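Evaluators wanted: can a machine do your small chores yet?
Juseck - part-time, paid, two places open

Juseck is a small company that tests robot arms on ordinary work from homes and shop floors. We do not build the arms. We give them a task, we watch, and we write down what we saw in words that a customer can understand. At the moment the main task is sorting and untangling wire.

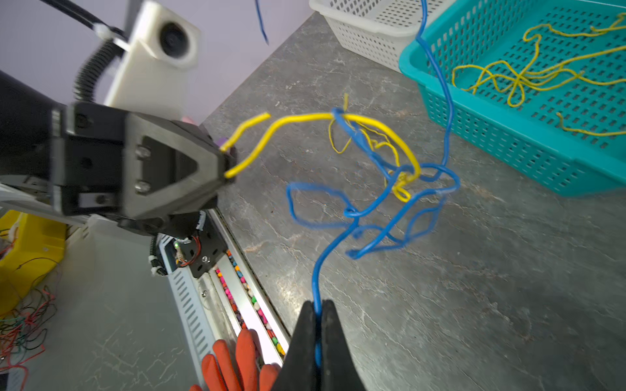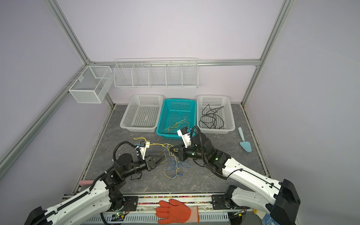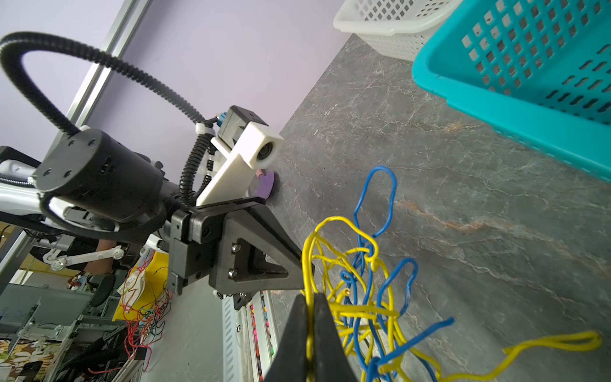

Yellow and blue wire, two arms.

Our log for this project has 2,594 attempts. A person with some patience does the same job while talking on the phone. The arms are good at picking up one thing and putting it in one place. Wire is more difficult - it bends, it springs back, and when you pull one end the knot may become tighter. Folding towels gives us similar trouble. So our answer to "can it do the chores yet?" is still "some of them, slowly", and we need people who can say exactly which ones.

What you will do
- Watch recorded and live attempts and mark each one as done, partly done or not done
- Write a short note on every attempt that is not done
- Do the same task by hand, so that we can compare the time
- Suggest new tasks from your own work or kitchen

Who we look for
You have done practical work with your hands: cleaning, electrical work, packing, repair, laundry, store work. No degree is required and no programming. You should write clear, simple English. It does not need to be perfect, mine is also not. Please be ready to disagree with our engineers, in a polite way.

Conditions
The contract is 13 weeks and starts in February. Shifts are in the afternoon, and on Friday we finish with a short meeting where the notes are read together. You will work with Jayanthi Ramasamy, who keeps the task list, and Corey Grimshaw on the shop-floor tests.

To apply, send one page about the work you have done, and name one chore you think a machine will not manage soon. Address it to Remigiusz Domański, Evaluation Team, Juseck. We reply to every application.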